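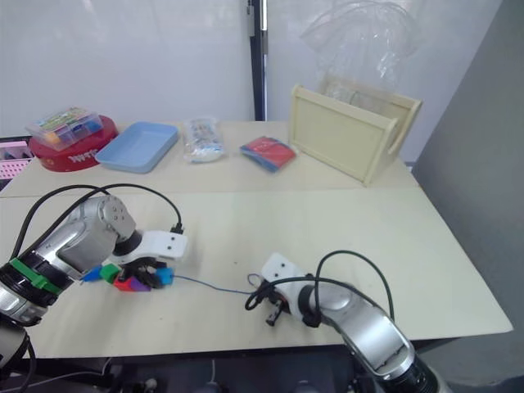 文／慢半拍的阿禾　发表于五月　分类：过日子

搬到格鲁尔贝里（Grullberg）以后，我养成的第一个习惯是做酸面包。说"养成"有点往自己脸上贴金，最初纯粹是被逼的：离我们最近的面包店叫 Akbulut，东西好吃得很，可是每天上午开门晚，下午又早早卖光，我这种起床磨蹭、出门更磨蹭的人，十次里有八次只能隔着玻璃看空架子。看得多了，心里就有点不服气，心想面粉、水、盐，能有多难呢？

后来我知道了，挺难的（笑）。

先说酵种。我的第一罐酵种养了9天，天天喂，天天闻，闻到后来家里人都绕着厨房走。前几天它冒泡冒得特别欢，我高兴坏了，到处跟人讲我有天分，结果第五天它忽然一动不动，上面浮着一层灰扑扑的水，味道像放久了的指甲油。我差点倒掉，手都伸到水池上面了，又舍不得，还是照样喂了一勺黑麦粉进去。隔了两天，它自己又活过来了，顶得盖子歪在一边。现在我跟每个刚开始养酵种的朋友都说同一句话：中间那几天别理它，该喂喂，该睡睡，别急着下结论。

再说水量。网上的方子动不动就是百分之七八十的含水量，照片里的师傅轻轻一兜，面团就圆滚滚地立在那里，像个有教养的孩子。我照着做，倒出来一摊，顺着桌面往四面八方走，刮板追都追不上。我老老实实退回到百分之68，才算摸到一点门道。这个数字没什么讲究，只是我家用的那种面粉（Curkov 家的中筋粉，袋子一打开有股很淡的麦子香）吸水不算好，换一袋粉可能又是另外一回事。所以如果你也是新手，真的不必为了几个大气孔跟自己过不去，水少一点，面包照样香，切片还不漏果酱呢！

整形这一步，我到现在也说不上熟练。我妈在电话里教我揉馒头的手法，说手心要空，要拢着走，我试了试，居然比看过的那些视频都管用。两种面团脾气不一样，可是手上那点劲儿是相通的。我小时候最不耐烦看她揉面，一盆面能揉掉半个下午，收音机开着，她也不听，就那么一下一下地推。如今轮到我站在厨房里推，才明白那半个下午对她来说大概是很舒服的。有一段时间什么都不用想，手里有件软乎乎的东西，慢慢从毛糙变得光滑，这种事一天里也碰不到几回。

关于烤，我走的弯路最多。家里的烤箱是房子自带的老家伙，旋钮上的数字早磨没了，左边比右边火大，我烤出来的头几个面包全是半边黑半边白，朋友说像阴阳鱼。后来我买了一口带盖的铸铁锅，提前放进去烧得滚烫，面团连着油纸一起落锅，盖上盖子，情况一下子好了很多。掀盖的那一下是我整个星期里最喜欢的时刻，热气扑上来，眼镜全白了，什么也看不见，只闻得到味道。等镜片慢慢清楚了，面包鼓着肚子坐在锅里，割口翘起来一道边，那种得意我形容不好，总之会忍不住叫全家人都过来看。他们现在已经不太肯来了。

掀盖以后我再烤22分钟，喜欢颜色深一点。家里老人牙口不好，嫌皮硬，我就趁温热用布包起来，皮会软下去不少。这也算一个小窍门吧，虽然讲究的人听了要皱眉头。

对了，上次有读者留言问成本。我翻了翻记账本，从去年冬天到现在，面粉、铸铁锅、发酵篮、割包刀片加在一块，一共花掉1735块，铸铁锅占了大头。这段时间我烤了56个面包，失败的也算在里面，你们自己除一除吧，反正我除完以后默默把本子合上了。要说省钱，那肯定是去 Akbulut 买更省。可是账也不能全这么算，冬天那几个月天黑得早，下午四点窗外就什么都没有了，屋里有个东西在慢慢发、慢慢胀，隔一会儿去掀开布看一眼，日子就好像有了个盼头。

说到剩下的酵种，每次喂之前总要舀掉一些，倒了实在可惜。我现在攒在冰箱的一个玻璃瓶里，攒够了就摊饼：打一个鸡蛋，撒一把葱花，一点盐，稀稠调到能从勺子上慢慢淌下来就行，平底锅里多放点油。微微的酸味配着葱香，比普通的鸡蛋饼好吃，早上配一碗粥正好。家里人对我的面包意见很多，对这个饼倒是从来没意见，有时候我都怀疑他们盼着我多养酵种、少烤面包。

下一回想试试加核桃和红枣。红枣是我妈寄来的，一大包，去核去得我手指头发黏，键盘都不敢碰，所以这篇写写停停，拖了好些天。如果你有加干果的经验，比如要不要先泡、什么时候揉进去不会把面团扯破，请一定在下面告诉我，我先谢谢了。枣还剩半包，够我失败两次的。

最后更新：五月，晚上九点

近期文章
酵种死了又活：一份喂养流水账
给铸铁锅开锅，我熏了一屋子烟
格鲁尔贝里的冬天怎么过
葱花饼的三种稀稠
博客搬家到 Hostbridge 的一点记录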